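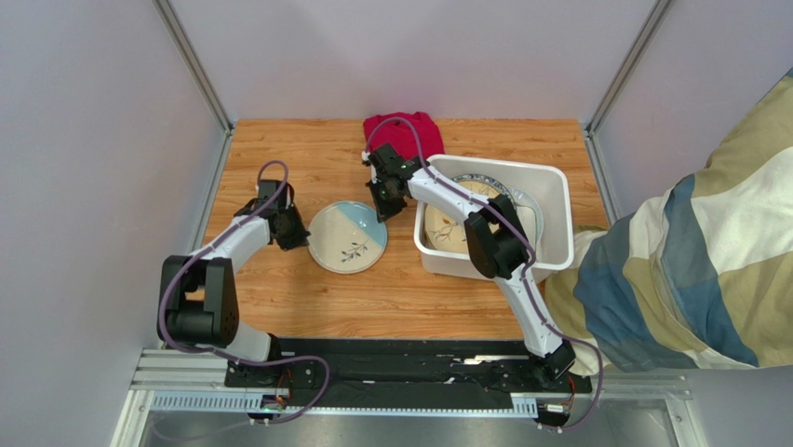 사선 투톤 접시 그리기 (크림 바탕 + 하늘색 + 가지 하나)

조회 2479 / 2026년 8월 2일

급하게 씁니다. 지난달 수업에서 한 거 적어달라는 분이 많아서. 오늘 저녁에 가마 넣는 거 맡기러 가야 돼서 길게는 못 써요. 빠진 거 있으면 댓글로.

만드는 건 간단. 크림색 둥근 접시, 한쪽 귀퉁이만 하늘색으로 사선 나누고, 아래쪽에 짙은 색으로 작은 나뭇가지 하나. 끝. 근데 이 간단한 게 은근 망하기 쉬움. 선이 번지거나, 가지가 너무 커지거나. 대부분 둘 중 하나.

준비물

초벌 접시 한 장. 저는 지름 262mm짜리 썼고 더 작아도 됨. 너무 작으면 가지 그릴 자리가 답답해요. 가장자리 살짝 올라온 걸로 고르세요. 완전 평평한 건 유약이 밖으로 흘러요.
200번 사포 조각
스펀지, 물통, 안 쓰는 수건
크림색 언더글레이즈
하늘색 언더글레이즈 (저는 Fadedance 연한 쪽. 진한 쪽 말고요)
짙은 남색이나 먹색 조금
넓은 붓 하나, 중간 붓 하나, 세필 하나
마스킹테이프. 도자기용 따로 안 사도 되고 문구점 종이테이프면 충분
연필 (초벌 위 연필선은 가마에서 타서 없어짐)
투명유약
목장갑 말고 손 씻기. 핸드크림 바른 손 절대 금지!!

1. 접시 닦기

사포로 가장자리랑 굽 쪽 거친 데만 살살. 전체를 다 밀 필요 없어요. 가루 날리니까 마스크 쓰고, 창문 열고. 그다음 스펀지에 물 묻혀서 꼭 짜고 한 번 훔쳐요. 물에 담그지 마세요. 초벌은 물을 쭉쭉 빨아먹어서 담그면 하루종일 안 마름. 저 처음에 담갔다가 그날 작업 통째로 날렸습니다.

닦은 다음 손가락으로 앞면 만지지 않기. 기름 묻은 자리는 안료가 안 먹어요. 들 때는 양손으로 옆면만.

2. 크림색 깔기

넓은 붓으로 세 번. 첫 번째는 가로, 두 번째는 세로, 세 번째는 다시 가로. 한 번 칠하고 표면 물기 반짝이는 게 사라지면 바로 다음. 두껍게 한 번에 끝내려고 하면 마르면서 갈라짐. 얇게 세 번이 답이에요.

하늘색 들어갈 쪽도 그냥 다 칠하세요. 비워두면 경계에서 단차 생기고 흰 줄이 보여요. Mỹ Lưu 씨는 비워두는 파인데 손이 워낙 정확해서 가능한 거고 우리는 그냥 다 칠합시다.

가장자리는 마지막에. 붓을 눕혀서 접시를 돌리면서. 물레 없으면 뒤집은 그릇 위에 올려놓고 돌려도 됨.

그리고 말리기. 약 40분. 습한 날은 더. 만져서 차가우면 아직 속에 물 있는 거에요.

3. 사선 긋기

여기가 제일 중요.

접시 위쪽 가장자리 한 점, 오른쪽 가장자리 한 점. 연필로 콕콕. 두 점을 자로 잇기. 접시 한가운데를 지나가면 안 예뻐요. 반반 나누면 깃발 같아짐. 오른쪽 위만 덮이게, 하늘색이 작은 쪽.

접시가 안쪽으로 오목하면 딱딱한 자가 뜹니다. 그럴 땐 종이를 길게 잘라서 자 대신. 휘어지니까 바닥에 붙어요.

연필선 따라 테이프. 크림 쪽에 붙이는 거예요, 하늘색 칠할 쪽 말고. (헷갈려서 반대로 붙이는 분 수업마다 나옴) 손톱 말고 마른 천으로 문질러서 밀착. 특히 가장자리 꺾이는 데. 거기 들뜨면 백퍼 번짐. 잘 안 붙으면 그 부분만 짧은 테이프를 덧대세요.

4. 하늘색

칠하기 전에 하나. 테이프 경계에 크림색을 얇게 한 번 더. 틈이 있으면 크림색이 먼저 들어가서 막아줘요. 하늘색이 못 샘. 벽 페인트칠할 때 쓰는 방법이랑 같음.

그거 마르면 하늘색. 중간 붓으로. 방향은 테이프에서 바깥쪽으로. 바깥에서 테이프 쪽으로 밀면 안료가 밑으로 파고듭니다. 역시 세 번. 안료가 걸쭉하면 물 몇 방울만 섞고, 줄줄 흐르면 뚜껑 열어놓고 좀 기다리세요.

가장자리까지 색을 넘길지 말지는 취향. 저는 넘겨요. 넘겨야 색종이 한 장 접어 올린 느낌이 남.

테이프는 마지막 칠이 완전히 마르기 전에 떼기. 겉만 마르고 속은 약간 촉촉할 때. 바짝 마른 다음 떼면 안료가 같이 뜯겨 나와요. 낮은 각도로 천천히. 확 잡아당기면 안 됨.

번졌다? 괜찮아요. 다 마른 다음 칼끝으로 긁어내고 크림색 살짝 찍어주면 됨. 가루는 불지 말고 마른 붓으로 털기. 입으로 불면 침 튀어요.

5. 가지 그리기

위치는 접시 아래쪽, 가운데 근처. 하늘색이랑 멀리. 붙여 그리면 정신없음.

크기는 작게. 생각한 것보다 더 작게. 엄지손가락 길이 정도면 저는 만족.

방향은 왼쪽 아래에서 오른쪽 위로 비스듬히. 하늘색 쪽으로 뻗는 느낌.

순서:
연필로 줄기 선 하나만. 잎은 밑그림 그리지 마세요. 그리면 그거 따라가느라 손이 굳어요.
세필에 먹색 묻혀서 접시 끝에 말고 종이에 한 번 닦기. 첫 방울이 제일 위험.
줄기는 아래에서 위로 한 번에. 끝으로 갈수록 힘 빼기. 가늘수록 좋음.
잎은 줄기에서 시작. 붓끝 대고, 살짝 누르고, 빼면서 들기. 그러면 끝이 저절로 뾰족해져요.
잎은 마주 보게 안 해도 됨. 어긋나게, 크기도 제각각으로.

종이에다 먼저 연습하세요. 신문지 한 면 채울 만큼. 초벌은 종이보다 물을 훨씬 빨리 먹으니까 깨진 초벌 조각 있으면 거기가 제일 좋고요. 공방에 달라고 하면 대부분 그냥 줘요.

잎 하나 망치면? 지우려고 문지르지 말 것. 번져서 얼룩 됨. 마르고 나서 긁고 크림 찍기, 위랑 똑같아요. 아니면 잎을 좀 크게 만들어서 덮기.

더 그리고 싶어질 텐데 참으세요. 꽃 넣고 새 넣고 하다 보면 다른 접시가 됩니다.

6. 투명유약이랑 가마

하룻밤 말리고 투명유약. 담금이 제일 고른데 집에서는 통이 없으니 붓으로. 두 번이나 세 번. 첫 번째 칠은 문지르지 말고 얹듯이. 세게 문지르면 먹색이 끌려와서 크림 바탕이 지저분해져요. 특히 가지 위!! 거기는 붓 한 번만 지나가고 끝.

유약 칠하면 색이 허옇게 안 보이는데 정상. 굽고 나면 다시 보여요.

굽 바닥은 꼭 닦기. 젖은 스펀지로 깨끗하게. 유약 남아있으면 가마 선반에 붙습니다. 선반값 물어내야 할 수도 있음.

가마는 저는 Drelluter 공방에 맡겨요. 온도는 쓰는 유약이랑 흙에 맞춰야 되니까 맡길 때 병에 적힌 거 사진 찍어서 보여주세요. 그냥 "알아서 해주세요" 하면 안 됨. 가져갈 때는 수건으로 느슨하게 싸고 상자에 평평하게. 세우지 말기. 굽기 전엔 유약이 손톱만 스쳐도 벗겨져요.

7. 나온 다음

식었는지 확인하고 굽 바닥 손으로 쓸어보기. 까끌하면 사포로 물 묻혀서 갈면 됨. 식탁 긁히는 거 방지.

음식 담을 거면 처음부터 식기용이라고 적힌 유약이랑 안료로. 안 적혀 있으면 장식용으로만 쓰세요. 이건 타협 금지.

겹쳐서 보관할 땐 사이에 키친타월 한 장. 철수세미 쓰지 말고.

자주 물어보는 거

하늘색이 얼룩덜룩해요
덜 칠한 거. 세 번 채웠는지, 중간에 잘 저었는지 보세요. 안료는 금방 가라앉음.

사선이 휘어 보여요
접시가 오목하면 보는 각도에 따라 그래요. 테이프 붙이고 바로 위에서 한 번 내려다보기. 위에서 곧으면 통과.

가지 색을 갈색으로 해도 되나요
됨. 근데 너무 연하면 유약 밑에서 흐려져요. Haoran Gu 님이 갈색으로 하셨는데 짙은 갈색이라 잘 나왔음.

왼손잡이인데요
가지는 접시를 돌려서 그리세요. 몸 말고 접시를 돌리는 거. 오른손잡이도 마찬가지고요.

테이프 없이 해도 되나요
해보긴 했는데 저는 두 번 다 삐뚤. 손 안 떠시는 분은 도전.

뒷면 이름은 유약 전에 세필로 작게, 굽 안쪽에. 날짜도 적어두면 나중에 좋아요. 밥그릇 버전은 다음에 올릴게요. 곡면에 테이프 붙이는 게 좀 달라서 따로 써야 됨. 저는 이제 가마 맡기러 갑니댜.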